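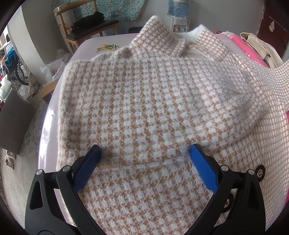 Status: draft, 30 Jan 2024. Numbers are for planning only, don't quote them to suppliers yet.

# stelmakh-kit

Shopping list, budget sheet and notes for the garment handling work (knitwear first, wovens later). Kept in the repo so it stops living in Radymyr's inbox. If you're after the training code this is the wrong place, go to `stelmakh-train`.

## What's in here

- `kit.csv` — one row per part, with supplier, lead time, unit price, spare ratio
- `budget.csv` — totals per phase, pulled from kit.csv by the script
- `quotes/` — PDFs as received, don't rename them, the script matches on filename
- `wear_log.csv` — pad changes and loose screws, filled in by whoever did the change
- `make_budget.py` — run this after any edit to kit.csv

```
python make_budget.py --phase 1 --currency gbp
```

Needs Python 3 and pandas. Nothing else.

## What we're buying for

Hand-held grippers first, arms second. People fold and unfold jumpers at a table at home, camera on the tool, two soft pads doing the pinching. The arm does the same jobs later from that data. So phase 1 is mostly small black plastic things and blue pads, phase 2 is one large expensive thing.

Folding tasks currently in scope:

- sleeve in across the body
- hem up
- collar flatten (roll necks and mock necks are a pain, the rib stands up)
- full fold, any order

Fluffy knits are in on purpose. Mohair type stuff sheds onto the pads, so it decides how many pads we need. Smooth cotton alone would give us a nice low pad budget that would be wrong by spring.

## Phase 1 — hand-held kit

| Item | Qty | Supplier | State |
|---|---|---|---|
| Hand-held gripper, two finger | 18 | Distargate | quoted |
| Finger pads, blue, textured, rounded tip | 500 | Proltano | quoted |
| Camera + mount | 18 | Distargate | waiting |
| Screw and knob spares bag | 6 | Distargate | quoted |
| Lint rollers | lots | anywhere | not ordered |
| Storage cards | 65 | Junetti | ordered |

Pads come loose in bags, left and right are the same part. The sheet used to have them as seperate rows, I've merged them. If your old copy of the budget shows double the pad cost that's why.

Lint rollers go on petty cash. Don't raise a PO for lint rollers again please.

## Phase 2 — arm

Not approved. Placeholder row only, price is from a phone call and Melina Kourkoulas wants it in writing before it goes anywhere near the total. Lead time we were given is over 6 months, so if we want it on the floor by September the order has to go in straight after the phase 1 review. No slack in that at all.

Things to get quoted with the arm, not after:

- wrist adaptor that takes the same pads as the hand tool (must be the same pads, otherwise the data doesn't carry over cleanly)
- stand or bench fixing
- guarding, if the site wants it
- delivery to an upstairs address
- one day of set-up from the supplier

Last quote left off delivery AND the adaptor. Looked cheap. Wasn't.

## Tables

Not buying any. Homes have tables, all shapes and tops, round ones included, and the whole point is to use what's there. A shiny top makes a knit slide more when you pull the sleeve in, a cloth under it makes it drag. Both fine, just tick the box on the session form. The row called `table_std` in kit.csv is left over from the first plan, quantity zero, leave it or the script falls over.

For phase 2 we do need one fixed table. Still undecided if it's round or square. Radymyr Karpenko says square for the reach, and I think he's right, but the arm's reach drawing hasn't come yet so can't check.

## Garments

Separate budget line, `garments`. Second-hand is fine and better really, worn knits drape differently from new. Rules so far:

- adult sizes only for now
- at least one patterned item for each plain one. Small checks are good, so are big ones
- record the neck type
- no beads or sequins
- wash before it goes in a kit box, cost of washing goes on the same line

Participants can also use their own clothes, no cost to us. Mark these `own` in the session form. Don't ship them anything extra just to make the numbers match.

## Spares and wear

How we guess, until the log says otherwise:

1. Pads — treat as consumable. Change when the texture is clogged and a roller won't clear it.
2. Knobs — one spare per kit bag.
3. Screws — they work loose, check at hand-over. Silver round heads on the current tool.
4. Gripper body — no spares in phase 1. If one cracks we go down to fewer kits untill the next order.

Number 4 is a choice, we know it's risky. Spare bodies would eat the camera money.

## Columns in kit.csv

- `part` — short name, no spaces
- `qty` — whole number
- `unit_price` — ex VAT. Always ex VAT!
- `lead_days` — as the supplier said it, don't round up to be kind
- `spare_ratio` — extra as a fraction of qty, blank means none
- `phase` — 1 or 2
- `state` — waiting / quoted / ordered / here
- `note` — free text, keep commas out of it or quote the field

## Known problems

- Camera price missing, so the phase 1 total is too low. Script prints a warning, read it
- Junetti invoice in euros, converted by hand, rate not recorded. My fault
- wear_log.csv has two date formats
- No line for courier collection of kits at the end. Needs one

## Changes

Open a pull request, tag Melina for anything that alters a total, tag Radymyr for anything that changes a part. Both if you're swapping supplier. Small typo fixes just push.

TODO: add the Proltano bulk price once they answer, check if the pad order can be split in two deliveries.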